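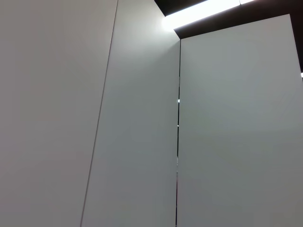 # How to build an appearance record for a soccer club

Hinata Sakamoto, updated 15 Apr 2026

Most small clubs can tell you who won the league in a given year. Fewer can tell you how many games their left back played. These are the steps I used for Irkine, starting from old programs and newspaper pages. You need a spreadsheet, a scanner or phone, and a lot of evenings.

## 1. Decide what counts

Write your rules down before you enter a single match. Mine are:

- League games count.
- Cup games count, including the Gunnlaugsson Cup and its qualifying rounds.
- Friendlies, testimonials and preseason games go on a separate sheet.
- A substitute who comes on gets an appearance. A substitute who stays on the bench does not.
- An abandoned game counts only if the league let the result stand.

Your club may do it differently. Some people count an abandoned game as an appearance but leave out the goals. Either is fine as long as you apply it to every season.

## 2. Make the match list first

Start with the games and leave the players for later. Go through the final league table for each season and check that your list of results adds up to it: games played, won, drawn, lost, goals for, goals against. If the goals are off by one, find the wrong score now. It is much harder to find once you have lineups attached.

Give every match its own number and never reuse it. I use the season's starting year followed by the order in which the games were played. Postponed games go under the date they took place. The program will often carry the original date, and this catches people out.

## 3. Set up the spreadsheet

Use three sheets.

**Matches:** match number, date, competition, opponent, home or away, score, attendance, source.

**Players:** player number, full name, other spellings, date of birth if known.

**Appearances:** match number, player number, started or substitute, minute on, minute off, goals, source.

One row on the Appearances sheet is one player in one match. It looks long and repetitive, but a pivot table will give you totals by player, season or competition in a few seconds. My first attempt had one row per match with a column for each shirt, and I had to redo 47 games when I got to the years with more substitutes allowed.

## 4. Enter the lineups

Do one season at a time, in order. Use sources in this order of trust:

1. The referee's team sheet or the club secretary's match book
2. A newspaper report printed after the game
3. The following home program, which usually reviews the last match
4. The program for the match itself

The match program comes last because it was printed days earlier. The names in it are the players the manager expected to pick. If the copy has been corrected in pen, treat it as better evidence, and note "pen" in the source column.

Where two sources disagree, enter the one you trust more and put the other in a notes column. Our away game at Grullow one March has two different goalkeepers depending on which paper you read. It is still marked as open.

## 5. Sort out the names

Brothers, fathers and sons cause the most trouble. A newspaper that prints only a surname won't tell you which one played. Shirt position helps, and so do the weeks on either side. If you can't settle it, create a placeholder player and assign the game to that. Don't guess. A placeholder can be fixed in one edit, while a wrong guess disappears into the totals.

Keep all the spellings you find. You will need them when searching newspaper archives.

## 6. Check the totals

For each match, count the starters. There should be 11 in every game. I filter for anything else and usually find a double entry or a missed row.

Then check goals. The goals on the Appearances sheet plus opponents' own goals should equal the goals on the Matches sheet.

Last, compare your totals with any published figure. The display board at Dekel Park gave our longest-serving defender 358 appearances. My sheet had 22 fewer, and the gap matched the friendlies he played in his first two seasons. I kept both numbers and added a line explaining the difference.

## 7. Publish it

Put up a plain table with player, seasons, league appearances, cup appearances and goals. List your counting rules at the top of the page and give an email address for corrections. Show the date of the last change.

Back up the file before each round of edits. Save a copy as CSV too, so it can be opened without the program you made it in.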